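The Drawer of Letters

2021-05-07

My grandmother's side of the family never threw away a piece of paper, and I have spent most of this spring finding out what that means. When my uncle sold the house in Hurnumen he drove over with the whole contents of the hall dresser in the back of his car, six boxes of it, and said I was the one who liked this kind of thing. I suppose I am. I put the boxes in the spare room, made coffee, and didn't come out until it was time to start dinner.

Most of it is what you'd expect. Receipts for coal, a lot of Christmas cards from people whose last names have gone missing, a recipe for plum cake that stops right after the eggs. But down in the second box there was a bundle tied up with kitchen string, and in it were the letters my great-aunt wrote home from Flamunen during the two years she worked at the hotel there. I had heard about the hotel all my life (my mother could do a very good imitation of the head cook) and I never knew there was anything in writing.

She wrote the way she talked, I'm told, which means she starts three stories at once and gets back to maybe one of them. There is a long one about a guest who wanted his eggs boiled for seven minutes and sent them back every single morning. There is a sad one, very short, about not coming home for Easter. And then there are pages and pages about shoes, because she was on her feet all day and the good pair had gone at the heel, and would somebody please ask Mr. Iglesias what he'd charge to fix them. I have grown terribly fond of her over those shoes.

The reading is slow going. Her handwriting leans so far over that the l's and t's lie down flat, and when she ran short of paper she turned the page sideways and wrote straight across what she already had. Saturnino Casado, from our history group in Fledine, showed me how to lay a ruler under each line and read only what sits above it, and that has helped more than any magnifying glass. He's spoiled by now, of course – the oldest thing he has at home is a property deed from 1755, and he reads it like the morning paper.

I've been typing the letters up as I go, spelling mistakes and all. I did try correcting them at first, and after a page it sounded like somebody else's aunt, so I went back and put every mistake in again. Where I can't make out a word I leave a gap and go on. You'd be surprised how often the word turns up by itself a few letters later, written a little more carefully, and then I run back through everything to fill it in, very pleased with myself.

I'm about halfway through the bundle now. The last one I finished ends with her promising to tell the rest about the cook and the missing goose next time, and so far next time has been all shoes. If any of you have typed up old family letters, I'd love to hear how you handled the dates, as she hardly ever put one in. 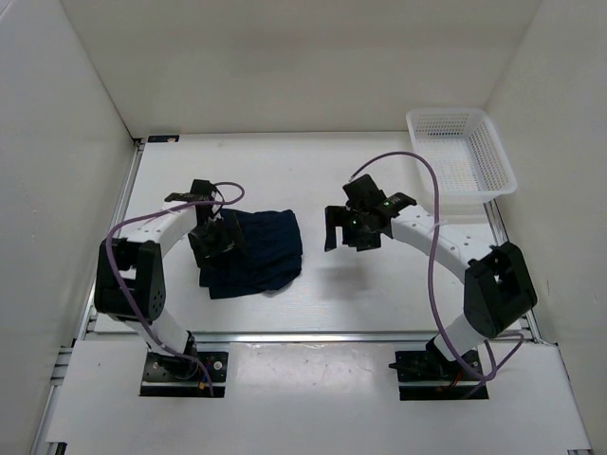

Gemma Blackburn: I had the same trouble with my grandfather's letters and ended up sorting them by what he was complaining about. Once the bad tooth was out, I knew everything mentioning it came before. Maybe your great-aunt's shoes can do that for you? Find the letter where they come back from being fixed and you'll have a before and an after. And please do post the goose when you get to it!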